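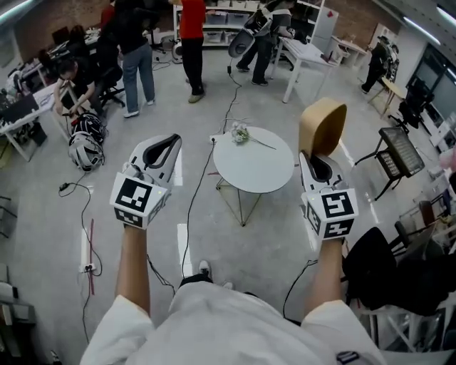 Concrete floors used to mean garages, and if you grew up with one you probably remember the oil stains and the cold coming up through your socks. Now people are tearing out perfectly nice carpet to get at them, and I completely get it! A pale gray floor goes with everything, right down to a pair of black-and-white sneakers, and it makes a small house feel like it has more air in it. I have spent most of a year looking at other people's floors (my knees can prove it) and I'm more in love with the stuff now than when I started.

The one that got me hooked is in Wutodberg, where Imani Mushi bought a former upholstery shop with 687 square feet of slab hiding under two layers of vinyl. The glue alone took her most of July. She scraped a strip every evening after supper, radio on, windows open, and under it all she found a long crack running from the back door to where the stove is now.

"Everybody told me to fill it and hide it," she says. "I filled it, but I like seeing where it goes. It's like a river on a map."

She's right, it's gorgeous. The patch came out a shade darker than the slab, and when the morning sun gets in low you can follow it clear across the kitchen.

Grinding is the part most people hire out, and they should. Imani used Hegedűs, a two-person outfit that mostly does warehouses, and they made their passes in a day, starting with a 30 grit and working up until the little stones in the mix began to show. You can stop at a soft matte or keep going until it shines like a diner counter. I'd stop early. Matte hides crumbs, and it feels better on bare feet.

Then there's sealer, a subject on which concrete people will talk until the coffee runs out. Imani went with a water-based one from Starkach, two thin coats, and slept at her sister's while it cured. She still keeps a mat by the sink, and lemon juice gets wiped up fast, as it will etch a slab no matter what you put on it.

Is it cold? In January, sure, a bit. Rugs help a lot, and so does sun. A slab that gets good light all afternoon hangs on to the warmth well into the evening, and Imani's old dog has figured out exactly which spot by the window holds it longest. He was still there when I left, flat out on his side, right on top of the crack.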